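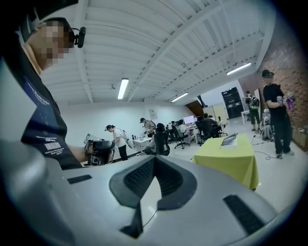 Under the strip lights in the big room at Candelholm.

News from the hall

I popped into Candelholm in February and the big room is open again — white ribbed ceiling, plain back wall, masses of space. Orysia Holovko tells me 15 groups have asked for slots already, and nearly 80 of us squeezed in for tea! Evening bookings start at 1540 hryvnias, so ring Inna Didenko soon.

Filed under: Plemside news
© Plemside Notes | Contact | Back to top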